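So Wastamico says its e-waste pickup will "resume in July." It said that last July too. I kept the email.

1/5 Council hands them $3,195 a month. The depot's been shut for 55 days. What are we paying for?

2/5 Old computers are meant to be taken apart and sorted, according to the flyer. 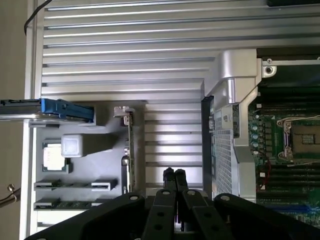
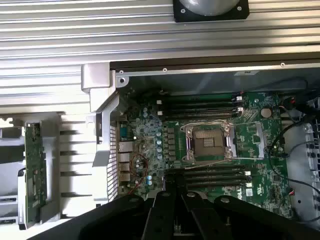
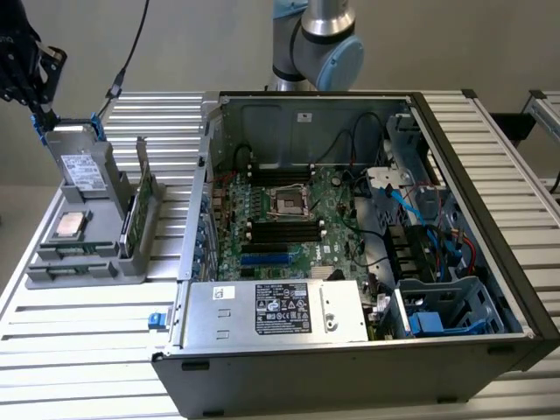
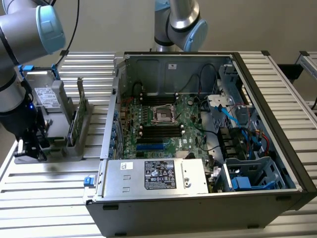 3/5 The flyer also claims 1,000 households signed up. Signed up where? There's no form on the site.

4/5 Asked for the province's permit. Got a link to the flyer.

5/5 I'll believe July when I see a truck.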